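Corner table, finally

Quick one because I've got to be out of the door by five and the kettle's only just gone on.

So the little table has moved. Again. It started life in the hall at Famthorpe, where it held post and one glove, then it did a year under the bedroom window, and now it's in the green corner and I think that's it, I think it lives there. Paid 15 pounds for it, from a man clearing his mum's flat in Tully, and he threw in a lamp I never plugged in. The lamp went to the charity shop. The table stays.

The green. I know. Everybody has an opinion on the green. My sister calls it dentist green and Hélder Bettencourt from downstairs stood in the doorway for a good while and then asked if it was finished. It is finished! Two coats, one of them done in April with the windows open and a cold. I wanted something pale that wasn't white and wasn't grey, and in the morning it's lovely, really soft. In the evening it goes a bit toothpaste. I can live with toothpaste.

What I wanted was one surface that isn't the worktop. The worktop is 119 cm of usable space once you take off the hob and the sink, I measured it in a temper, and every bit of it gets covered by breakfast and stays covered. So the rule for the small table is: one jar, one plate, whatever I'm doing right now. When I've stopped doing it, it goes. No post. No keys. Absolutely no gloves.

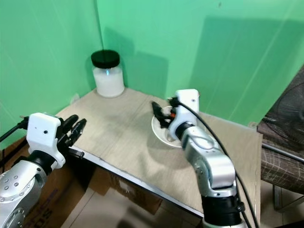 The corner as it stands, jar at the back, boxes still underneath.

The jar first, as two of you asked about jars last time. Plain glass, black screw lid. I had a phase of clip-top ones and the rubber seals went sticky and smelled of old tent, so now it's screw lids for everything. It goes right back towards the corner so an elbow can't get it. I've lost one jar to an elbow already, in Koststead, on a stone floor, and I was finding bits of it for weeks.

The plate is just a plate. White, round, nothing fancy. It's the catching plate — small things land on it so they don't roll off and go under the cooker. Started doing that after Ilídio Mendes came round to mend the blind and asked for a saucer for his screws before he'd even got his coat off. Best idea anyone's had in this flat. Cheap too, I've seen them for under a fiver and you've probably got a chipped one at the back of the cupboard that would do.

Now the boxes. Yes, there are cardboard boxes. One's tucked in under the table, and there's another to the left that I keep meaning to flatten. They're left over from the move and they've got to the stage where I don't see them any more, which is dangerous, thats how you end up with a box for ten years. Plan is:

The one underneath becomes storage, for real, with a cloth over the front or something. Tea towels, the spare bulbs, candles.

The other one gets emptied this week. I think it's mostly cables and instruction booklets for things I no longer own. Going to be brutal.

I did look at a proper basket for under there. Bosdale had a nice one, but with delivery it was a silly amount and I'd rather spend it on food. Also measured wrong and it wouldn't have fitted. So, cardboard.

Things still bugging me: it's a bit of a dim spot after tea and I might want a light (sorry, lamp from Tully). The pale top shows every ring, so mugs need a mat, so now I need to find a mat. And the floor tiles are much the same beige as the tabletop, so it all runs together a bit if you squint. A darker mat would help with that maybe. Or a stool? Don't need a stool.

Will report back on the box. If I havent mentioned it by next time, somebody nag me.

Right, tea's stewed, coat on, gone.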